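# Week 8 notes: Planning and paying for a two-arm cell

Last week a few of you asked why I keep going on about budgets in a robotics course. Fair enough! My answer is that I have watched more good projects die in a spreadsheet than on a bench. So this week is about the spreadsheet. Bring your team's draft from the November assignment if you have it, because we'll be marking it up together.

I'm going to use the Pranalska plan as our running case. Pranalska wanted a pair of arms for kitchen-type work: opening things, moving things, setting small items down next to appliances. Wendelin Thaler wrote the first version of the plan and he's been kind enough to let me pick it apart in front of you every year.

## Start with the task, then the shopping

Wendelin's first draft opened with an arm model. Page one, line one, a part number. I did exactly the same thing on my first purchase (and we ended up with a lovely arm that couldn't reach the back of its own table).

Write the task list first. Plain sentences, the way you'd explain it to your aunt:

- Move a small object from the front of the counter to the back
- Steady an appliance with one hand while the other hand does something nearby
- Work next to a cabinet without knocking into it

Notice how much is in there already. The second line is the only reason you need two arms. If nothing on your list looks like that line, cross out the second arm and spend the money elsewhere. I mean it. An extra arm also means another controller, another gripper, another set of spares and a lot more time spent on collisions.

## Simulate before you sign

Between the task list and the purchase order, put in a simulation stage and give it real hours. Teams love to write "simulation: free" because the software license might be. The hours are not free. Somebody has to build the counter, put the cabinet in the right place, get the object sizes close to the real ones and then sit there finding out that the wrist hits the wall.
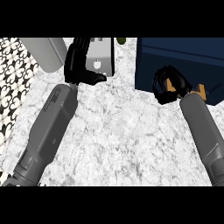
What you want out of this stage is a short list of things that would change your order. For Pranalska it was reach, mounting and fingers. Līga Siliņa did the reach study, and she found that moving the bases closer together fixed more failed attempts than going up an arm size would have. That saved them the bigger arms, and it cost them a redesigned mount, so please write down both halves when you report a saving.

A few things I'd check for your own cell:

1. Can both hands get to the back row of the counter with everything else still standing on it?
2. How much open surface is left between the arms for the actual work?
3. Where do the elbows go? People watch the hands and forget the elbows.
4. What happens if the cabinet is a little closer than your drawing says?

A word of caution about contact. Simulated grasps can look very convincing, and friction numbers are mostly guesses until you've tested on the real thing. I would happily choose a base position from simulation. I wouldn't choose finger pads from it. Buy two kinds of pads, try them, and budget for throwing one kind away.

## The lines people forget

Ashraful Biswas and I went through 44 student budgets from earlier years, and he kept a tally of what was missing. The same gaps came up over and over:

- **The table.** It has to be stiff. A wobbly table will eat a week of your calibration time.
- **Spare fingers and cables.** These are the parts that get bent, snagged and pinched.
- **Safety gear and the review.** The review takes somebody's time, so it has a price.
- **Shipping and import fees.** Ask for them in writing with the quote.
- **Props.** Cups, boxes, wooden blocks, a real appliance or two. They get chipped. Buy doubles.
- **Training.** Who learns the new controller, and who covers their other work in the meantime?

Props get laughed at every year — and every year a team has to stop because the one box they tuned everything for got crushed and the store no longer carries it.

## Quotes and lead times

Get at least two quotes, and make sure they're for the same thing. Anikó Csizmadia handled purchasing on the Lakholm project, and her trick was to send every supplier the same one-page table and ask them to fill it in. If a supplier sends back a brochure instead, you've learned something about what support will be like.

Lakholm's arms arrived on schedule. The grippers took 10 weeks longer. So for that whole stretch they had two working arms that couldn't pick up anything, plus a person on contract who had been hired to run them. Your schedule should show the arrival date of every part that can stop the work, and people should start after the last of those dates.

## Contingency

Put in a contingency line and don't hide it. I've seen teams pad every item a little so the total has some air in it, and then a reviewer trims each item and the air is gone. One honest line, with a sentence on what it's for, survives much better.

## For next time

Bring a one-page plan with your task list, your simulation hours, the full equipment table and a schedule. Swap it with another team before class and have them circle anything they'd ask a supplier about. Līga is joining us for the second half, so save your questions on mounts and base spacing for her, and read the Pallari handout on maintenance contracts (it's short, and the part on gripper wear is the bit we'll use).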